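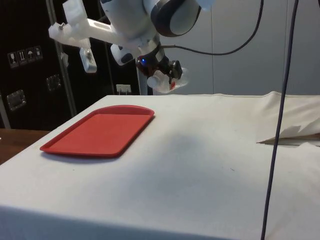 Where does a plastic bottle come from?

Pick up an empty water bottle and give it a squeeze. It crackles, it bends, and it weighs hardly anything at all, so you might be surprised to hear that it began as something deep under the ground! Most plastic is made from oil or natural gas, which formed from tiny sea creatures and plants that lived long, long before there were any people to be thirsty.

Blowing up a bottle

At a factory the plastic arrives as little pellets, a bit like grains of rice. They are melted and squeezed into a mold to make a small, thick tube with the screw top already on it (it looks like a test tube from a science kit). Then the tube is warmed up again, put inside a bigger mold, and filled with a great puff of air. Whoosh! It stretches out just like a balloon, only this balloon keeps its shape when it cools.

What happens next?

When you drop your bottle in the recycling bin, it goes off to be sorted, washed and chopped into flakes. The flakes can be melted and made into new bottles, or pulled into long, thin threads for carpets, sleeping bags and cozy fleece jackets. Maybe you are wearing one now!

Try it at home

Cut the top off an empty bottle with a grown-up's help, fill the bottom part with soil, and plant a bean. Give it a little water and a sunny windowsill, and look for roots through the side after 9 days.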